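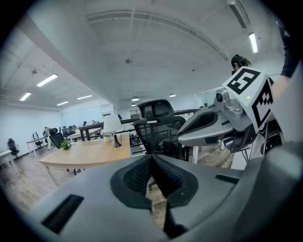 The Upper Floor at Etville

The upper floor has been in use since March. Most of the work was moving things we already had, with a few new pieces where the old ones were worn out. The captions below go with the gallery, and they include some notes on where things came from for people fitting out their own floors. The Kirnell building will be done next, using the same list.

Desk by the railing
Light wood top on white metal legs, with a black mesh chair. We wanted one desk that anyone could sit down at for an hour without having to log a booking, and this is the spot people pick first.

The chair
Tall headrest, mesh, armrests. Three chairs were tried before this model was chosen. The first had a seat that was too short for anyone over average height and the second creaked. The spare is in the store room with its armrests in a bag taped to the base.

The lamp
White conical shade on a dark base. The ceiling lights up here are on one switch, so a person working late used to have the whole floor lit. With a lamp on the desk the ceiling lights can stay off. Please use an 8 watt bulb when it needs changing. Spares are in the second drawer of the print cabinet.

The plants
Two small potted plants, both green side up so far. Amr Abou Zeid waters them when he is in and leaves a slip of paper under the tray when he is away for more than a few days. If you find the slip, a coffee cup of water split between the two is enough.

The railing
It is original to the building. We had it checked and repainted before any furniture came up. Nothing should be hung on it – no coats, no bags, no signs.

Long table
Made from two old tables from the Ellau office, bolted together underneath. The join is covered by a strip of tape until we find something better. It is 252 cm from end to end and just fits between the pillars. Do not try to move it without taking the bolts out first.

Shelving
Unnithan supplied the shelves and put them up in one morning. The bottom row is for boxes only. Paper goes at waist height, where it can be lifted without bending. There are 26 labeled boxes, and the list of what is in each one is clipped inside the cupboard door.

Print cabinet
Came with the building and was too heavy to take out. Abdelkrim Berrada planed the drawers so they close, and he replaced two of the handles. The handles do not match the rest. The top drawer still sticks in damp weather.

Coat hooks
At the top of the stairs, on the left. We put the first set too high and had to lower them, and the old holes are filled but not painted. The paint is on order.

Kitchen corner
A sink, a kettle and a small fridge. The counter was cut down from a longer piece, and the leftover length is now the shelf above the kettle. Mugs are shared, apart from the ones with names on the bottom.

Floor
Two sanding passes and an oil finish. Felt pads are on all the table and desk feet. Chairs with wheels are fine on it, but check the wheels for grit when you sweep.

Window seats
The cushions are stuffed with offcuts from the old ones and covered in new cloth. The covers unzip and can be washed at low heat. One zipper is stiff – pull it from the corner, and slowly.

Notice board
Cork, framed with wood left over from the counter. Anything older than a month is taken down. The pins live in the tin on the windowsill.

Costs and leftovers
The budget for small items was 500, and we stayed within it by reusing the lamps and most of the tables. A box of spare felt pads, a bag of mixed screws and half a can of floor oil are on the bottom shelf in the store room. Kirnell can have the pads and the oil. We would like to keep the screws.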